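Speaker notes: Waiver by conduct in small contracts
Rambridge legal skills evening, October. Talk runs 27 minutes, then questions. 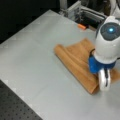

Start with the plain meaning. Waiver is when a party gives up a right it has under a contract. It can be done in writing, it can be said out loud, and it can be done by how the party behaves. Tonight is about the last one, which causes most of the arguments.

Say early on: I am talking about general contract principles. Rules differ from state to state, and the wording of the contract matters a great deal. Anyone with a live dispute should take the papers to a lawyer.

Slide 2. The Ladefoged lease

Ladefoged rents a unit to a small print shop called Postasard. Rent is due on the first. The lease says that if rent is late, the landlord may end the lease on notice. Postasard pays on the 8th, month after month. Ladefoged takes the money every time and never complains. Then one month Ladefoged sends a notice ending the lease for late payment.

Ask the room what they think. Wait for two or three answers before going on.

Points to cover:
- Did the landlord know the rent was late? Yes. A person can't usually waive a right without knowing the facts behind it.
- Did the landlord act as if the date didn't matter? Taking late rent once says little. Taking it for 20 months says a lot more.
- Is there a no-waiver clause? Many leases have one. It helps the landlord, but in many courts the clause can itself be waived by conduct. Read the clause aloud here (handout, page 6).

Slide 3. Taking it back

A waiver about future performance can often be withdrawn. The landlord gives clear notice that from now on rent must come on the first, and gives the tenant fair time to adjust. If the tenant has relied on the old pattern in a way that can't be undone, withdrawing gets harder. Don't get drawn into reliance here. Kaj Bergmann covers it after the break.

What the landlord should not do is stay silent and then spring the notice. Repeat this for the people at the back.

Slide 4. Waiver and amendment

People mix these up. An amendment changes the contract and both sides have to agree to it. Waiver can come from one side only. Use the Jeneo supply order: delivery promised in 6 crates, the buyer accepts 8 smaller ones without a word. Has the contract changed, or did the buyer just let it go this once? Most of the time it is the second -- but look at what the parties wrote to each other afterward.

Slide 5. Practical steps

Write a short letter the first time a term is missed. Say the payment or delivery is accepted, and that the right is kept. Date it and keep a copy. Make sure whoever handles the money knows what the contract says.

If short on time, skip the Jeneo order and go straight to this slide.

Questions

Expect one on email. A friendly email saying "no problem, pay when you can" may well count as a waiver, and it is easy to prove. Expect one on guarantees as well. Pass that to Jytte Thoroddsen, who has the second handout.

Collect the sign-in sheet before the break. Doors are locked at 9 p.m.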